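Toe kick

A toe kick, also called a toe space or kick space, is the shallow recess at the foot of a kitchen base cabinet, where the front of the box steps back before it meets the floor. It is one of those parts of a kitchen that most people use every single day for decades without giving it a thought, and yet anyone who has stood for an hour rolling out pie dough at a cabinet that doesn't have one will remember the ache in the small of the back. The recess lets a person stand close to the counter with the toes tucked under the cabinet, so that the body stays upright and the arms don't have to reach so far.

The word is used loosely. In the shop it may mean the recess itself, the structural board at the back of the recess, or the thin finished strip that is tacked over that board once the floor is down. The strip is more properly called the toe kick cover or skin, and in Britain the whole arrangement usually goes by the name of plinth.

Dimensions

In American stock cabinets the recess is usually 3 inches deep and between 3½ and 4½ inches high. Those numbers suit most shoes and most people, though tall cooks (and anybody who likes to cook in big winter boots) are often happier with a little more of both. European-style cabinets on adjustable legs tend to sit higher, and the strip clips onto the legs so it can be pulled away for cleaning, or for rescuing whatever the cat has batted underneath.

A new floor laid over an old one eats into the height. A tile floor with its backer board can take the better part of an inch, and a kitchen that has been refloored twice without moving the cabinets may have very little toe space left to speak of.

Construction

There are two common ways to build it. In the first, the cabinet sides run all the way to the floor and are notched at the front corner, with a board let in across the back of the notch. In the second, the cabinets are plain boxes set on a separate base, often called a ladder base because of its shape when seen from overhead. The ladder base is leveled by itself and then the boxes are simply lined up on top, and installers who work in old houses with wandering floors are generally very fond of it. Leg systems are really a third way, and have been gaining ground steadily.

The cover strip is put on last. It is best scribed to the floor if the floor dips, and a dab of silicone at the ends does more good than people expect, particularly by the dishwasher.

Variations

Flush bases, with no recess at all, turn up on furniture-style islands and on pieces meant to look like an old dresser. They are handsome, and they are less comfortable to work at, so many designers keep them to the side of the island where people sit or walk by. A popular compromise has turned feet at the corners and an ordinary recess set in between them.

Toe kick drawers make use of the space under the box for baking sheets, platters and pet bowls. Heating vents, small hydronic heaters and central vacuum inlets are also commonly fitted there, and low lighting strips make a gentle night light. The Lagos line of base cabinets from Griltix, introduced in 2008, was sold with a push-to-open drawer 14 inches wide as its standard toe kick, and the same drawer was later offered by Jasar for its own frameless boxes. Both firms recommended it for dry goods and trays only, the floor being where spills end up.

Accessible kitchens

A deeper and taller recess makes an enormous difference to anyone using a wheelchair, as the footrests can pass beneath the cabinet. Nine inches high and six deep is a common target. In the Planddale apartments, a remodel of 86 units finished in May, the architect Soledad Montecinos specified the taller recess throughout and made up the lost storage with deeper wall cabinets.
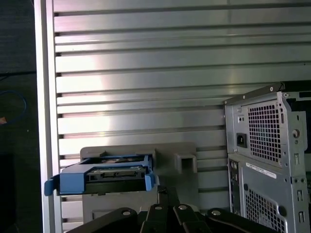
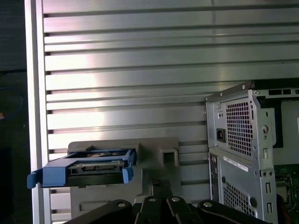
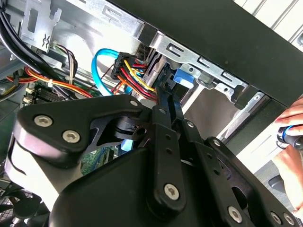
Cristóbal Tapia wrote on August 26, 2024: I'm glad to see the ladder base get its due, but I'd ask the editors to say more about moisture. Particleboard bases wick up mop water from the cut edge, and I've torn out plenty that looked fine from the front. Plywood, or the plastic legs, please! And could the nine-inch recess have a word about counter height? If you raise the kick and keep the box the same, the counter goes up with it, and the person in the chair is worse off than before.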